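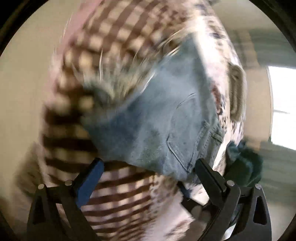 A bundle of clothing, handled at speed

Same business showing up as two listings after a name change, reviews split between them

Posted by Paloma Mercado
Friday, May 24, 2024

I run a wash-and-fold shop. Last October we changed the name from Wuleck to Selura. Same owner, same phone number, same suite. I edited the name on our map listing the week the new sign went up and the edit was accepted.

Since then a second listing has appeared under the old name. I did not create it. It has the old hours and a link to the old website, and it is collecting new reviews. The original listing has most of the history. When I search for the shop by street address, the old-name listing comes up first.

What I have tried so far:

Suggested an edit on the duplicate, marked "does not exist." Rejected after 4 days.
Suggested an edit again, marked "duplicate of another place." No response.
Requested ownership of the duplicate. The verification code was sent to an email address on the old domain, which I let expire.

Two things I need to know. Can the reviews on the duplicate be moved to the real listing, or are they lost if it gets removed? And should I reply to the reviews on the duplicate in the meantime? One of them is a one-star complaint about hours that are wrong on that listing and correct on ours.

We use Nitavitz to send review requests, if that matters.
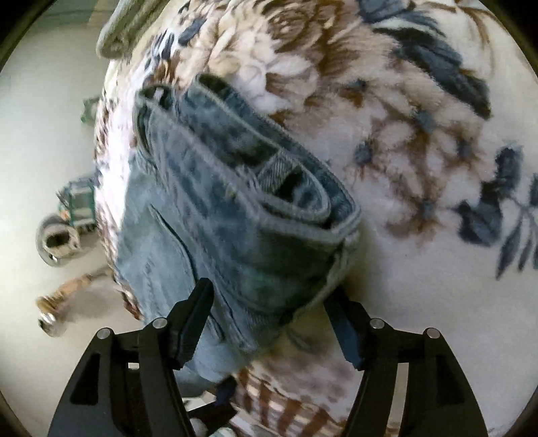
Folded jeans on a floral blanket

Thaddeus Haverford

Do not have the duplicate removed first. Removal and merging are separate processes on most platforms. If the listing is removed, its reviews usually go with it and support may not be able to restore them. If it is merged, reviews are normally carried over to the surviving listing, provided the name, address and category are close enough for the system to treat them as one business.

The order I would use:

Check your Nitavitz templates. Review request tools store the listing link as a fixed ID. If the account was reconnected after the rename, it may be sending customers to the duplicate, and that would explain the new reviews. Send a test request to yourself and open the link.

Search for the old name in business directories. Map platforms generate listings from third-party data, and one stale record is enough to recreate the duplicate after a merge. Correct the name, hours and URL in each directory you find. Allow up to 10 weeks for the smaller ones to update.

Get the old domain back if it is still available. Point it at the new site with a permanent redirect. You can then receive the verification code as well.

Claim the duplicate. Set its address, phone and category to match the main listing exactly, including the suite format. "Ste 2" and "#2" can be read as different units.

Contact support from the account that owns both listings and ask for a merge. Give both listing URLs and state which one survives. Attach the assumed-name filing or a utility bill with the new name.

On replies: yes, once you have claimed it. Keep it short, give the correct hours, and sign with the current business name. Owner replies do not always survive a merge, so keep a copy of the text. Do not ask the customer to delete the review and post again on the other listing. Filters tend to catch that and you can lose both.

Farkas

had this with my shop. just kept reporting it and it went away after more than a month. lost the reviews that were on it though

Paloma Mercado

The Nitavitz link was the wrong one. The test request opened the old-name listing. I have changed it and paused the requests for now. The old domain is available, so I will register it again and start on the claim.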